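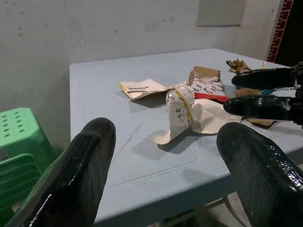 Wrist view over the sorting table, paper and cardboard packaging.

Skollarville Mixed Paper Table Set
README, version 2
Last edited 23 January 2024 by Benedikt Hubmann

What is in the set

3000 short episodes of a four-fingered hand clearing packaging scrap from a tabletop at the Skollarville packing hall. The material is what the packing lines throw off in a normal shift: printed wrappers, folded card, torn boxes, loose sheets, bits of plastic. It was put on the table the way it came out of the bin and was not arranged or flattened first.

Of the 3000 episodes, 300 are held out for testing. Another 90 are marked "operator takeover", meaning the person at the desk stopped the policy and finished the pick by teleoperation. Those 90 are part of the training split. Leave them out if you only want unassisted picks.

Each episode folder has the wrist video, joint positions, the commanded grasp and a label file. Labels are paper, card, film and other. A printed wrapper with a plastic layer goes under film even when it looks like paper on video. Costel Yordanov wrote the label rules and they are in labels.txt.

Background

Before July, hand sorting at Skollarville was a standing job shared by the packing crew. People rotated onto the table for part of a shift and then went back to the line. The work was light but it was hard on the neck and shoulders, and the rotation was the thing most often argued over at shift handover.

The Stitisura cell now takes the first pass. It picks the larger pieces and leaves what it can't hold. A person still does the second pass, checks the film bin and clears anything caught under the table. Total sorting time per shift for the crew has gone down. The time spent on each remaining piece has gone up, as the easy ones are gone by the time a person gets there.

Changes to jobs

No one was let go when the cell went in. Two sorting slots per shift became one, and the other was turned into a desk slot for watching the cell and taking over when needed. Gerardo Colombo trained the first group of desk operators. Desk work is paid at the line rate plus the machine supplement that was already in the site agreement.

Three points came out of the crew meetings and are recorded here because they affect the data:

1. Operators asked not to be scored on takeovers. Takeover counts are stored per episode and never per person. Operator names are not in any file.
2. Some of the older packers did not want the desk slot. They may stay on second pass full time, and a few do.
3. Break times did not change. The cell stops when the desk is empty, so there are gaps in the timestamps at every break. These are not missing data.

Sorin Ristić keeps the crew's notes on all of this. They are not shipped with the set, but he will answer questions.

Known problems

- The fingers cover part of the table in most of the wrist footage. Small scraps behind the upper fingers are often labeled from the video before or after.
- Finger coverings are shiny and pick up highlights. Early segmentation runs took these for film.
- The tabletop is scratched, and thin scratches have been mistaken for string or paper edges.
- Crumpled pieces are under-represented in the first 400 episodes. The feed was changed after that.
- Things other than scrap show up near the table, such as stacked stools. They are not labeled.

Use

Free for research and for in-house training. Do not use the set to estimate how fast a person should work. The pick rate depends on the feed and on breaks, and it was agreed with the crew that it would not be used as a target for the second pass.

The Kovačević site runs a similar cell with a different hand. Its data is kept separately under the name Ganura and the label files do not match this one.

Contact

Data and labels: Benedikt Hubmann
Cell hardware and calibration: Milovan Petek
Crew questions: Sorin Ristić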